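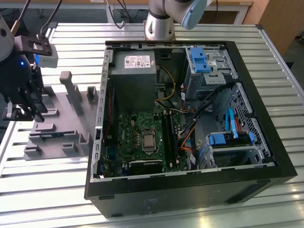 Figure 1. The Tirna cell with the tower open. No cooler is fitted over the processor.

3. Can it do the chore yet?

Our chore was memory: pick up a module, put it in a slot of a desktop computer, press until it clicks. A bored teenager manages this while talking about something else. We gave Tirna 30 tries in March and it seated 14 modules.

Picking up was never the trouble. The trouble was the last push, where the arm either stopped politely short or leaned on the board in a way that made Fulgencio Valcárcel reach for the red button. He reached for it 2 times, and claims the second was a precaution.

Cables came next. We had planned a section on cables. A cable does not stay where the planning software left it, and the software took this personally. The section is now this paragraph.

Plisa, our vision code, found the slots well enough but was fond of reflections off the table rails and offered several of them as slots too.

For a repair shop like the one we visited in Lemcombe, our answer is no, unless the shop has a great many identical computers and a student to stand beside each one. Force sensing at the wrist is the first thing we would add. Wiring is left to next year's group.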